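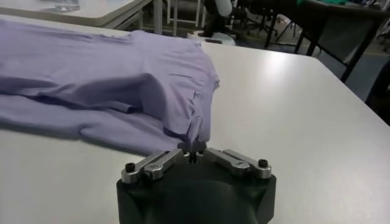
Got it! The gripper has one corner of a crumpled shirt between its fingertips.

Robots That Help With the Folding

Think about the last time you folded a T-shirt. You probably didn't think very hard! Your eyes found the sleeves, your hands smoothed out the lumps, and you were done. For a robot, a shirt is a really tricky puzzle. A box stays the same shape when you pick it up. A shirt flops and twists and changes shape every time you touch it.

At Grolano, a company that washes and folds clothes for sports clubs and summer camps, people are teaching robots to solve that puzzle. August is their busiest month. On one day last summer, 114 bags of camp shirts came in before lunch!

How does a robot learn to fold? It practices, a lot. The robot looks at the shirt through its cameras, picks a spot to grab, pinches, lifts and lays the cloth down again. Then it tries another spot. Those pinching "fingers" are called a gripper.
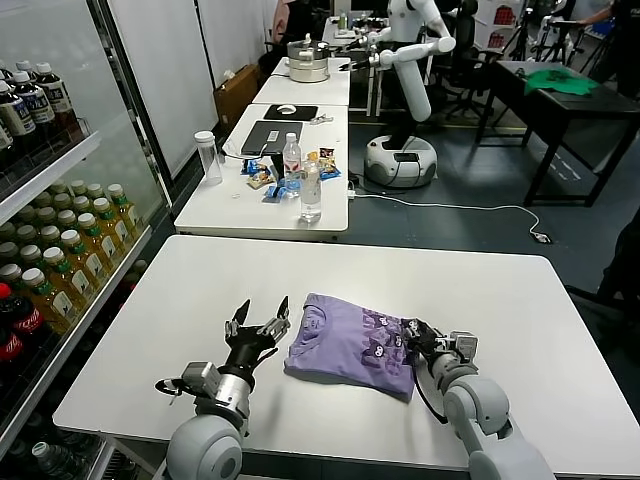

Two robot arms with a folded T-shirt between them. Look for the animal faces!

So what happens to the people who used to do all the folding? Their jobs are changing. Of the 34 people on the Grolano team, 19 now spend part of the day working with robots. They lay out shirts, watch for mistakes and show the robots better ways to move. Some had to go back to class to learn how, and a few found that pretty hard at first. Others miss the old folding table, where you could chat all morning.

People still do plenty that the robots can't. They spot a loose button or a grass stain, and they know a favorite shirt needs extra care - even if it's full of holes.

Try it yourself: put on thick mittens and fold a T-shirt using only 2 fingers on each hand. How long does it take you?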